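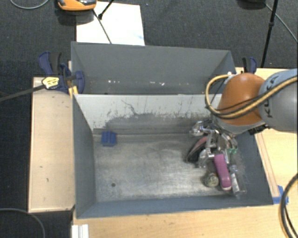

Chapter 7
Gliders of the Night Forest

Climb into the hills behind Ordale after sunset and the treetops come alive! Flying squirrels don't fly the way bats do. They leap, stretch out a furry fold of skin that runs from wrist to ankle, and ride the air down to the next trunk. A big species can cross a valley in a single glide, and just before landing it swings its body upright so that all four feet meet the bark together.

In this chapter we follow the squirrels of the Susari forest, where 30 nest holes were watched through one whole May. Most of the nests lay below 1000 meters, in old trees with plenty of hollows (woodpeckers do the digging, and squirrels move in later). We will look first at the skin fold and the rod of cartilage that spreads it, then at those wonderful huge eyes, and after that at food: leaves, buds, nuts, bark and the odd insect.

7.1 Built to Glide

Start with the tail.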